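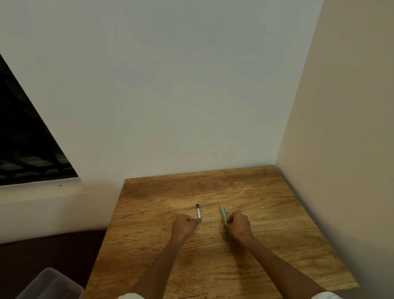
**Bench and Recording Check — Bollow Robotics Club, Zorkdale**
Summer project: small-object handling (Drurnska arm)
Checked Thursday, July 22, 2021

Hello, everyone, and thank you for being so patient with this list, which grows a little every time I sit down with it. Please tick as you go and leave your comments under the item, even if they seem small to you. I read all of them, usually with a cup of tea.

**Table and surroundings**

- [x] Table pushed fully into the corner, no wobble
 - *Good and steady. I leaned on it harder than any of you will.*
- [x] Surface checked by hand for splinters and raised edges
 - *There are fine dark lines across the wood, one of them long and curving. I ran a fingernail along them and nothing caught, but please check again before each session — flat little parts do love a gap.*
- [x] Middle of the table clear except for the objects being handled
- [ ] Lamp cord taped down
 - *Still waiting on tape. Walk around it until then, please.*

**Hands and sleeves**

- [x] Cuffs kept back at the wrist
 - *White cuffs are fine for the hand-only sessions. For anything near the arm, roll them up past the elbow. I would so much sooner nag about this than untangle somebody.*
- [x] Rings, bracelets and watches off
- [x] Objects for two-handed tasks small enough to hold without straining
 - *The pen and the little dark stick are a lovely pair for this, one in each hand. Keep some space between your hands so we can tell afterward which one moved first.*
- [x] Rest taken after every 11 takes
 - *Somebody wrote "not tired" here. Rest anyway, dear.*

**Arm and power (before switching on)**

- [x] Emergency stop pressed and released, arm stays limp
- [x] Speed limit set to 33 percent
- [ ] Joint bolts checked with the small wrench
 - *Bolt on the second joint took a quarter turn in June and another today. I've written to Figueroa, where we bought the bracket, and until we hear back the arm stays unplugged. Hand sessions may carry on as usual.*
- [x] Battery cool and not swollen, stored in its tin

**Recordings**

- [x] Clips copied to the club drive before anything is erased
 - *We are at 683 clips now, and I'm terribly proud of you all.*
- [x] Each clip named with the task and the hand used
 - *13 of them said only "test." I've renamed the ones I could work out and put the rest in a folder called Ask Me.*
- [ ] Spare memory card in the box

**Result:** passed for hand sessions, not passed for the arm. Next check once the new bolt is in.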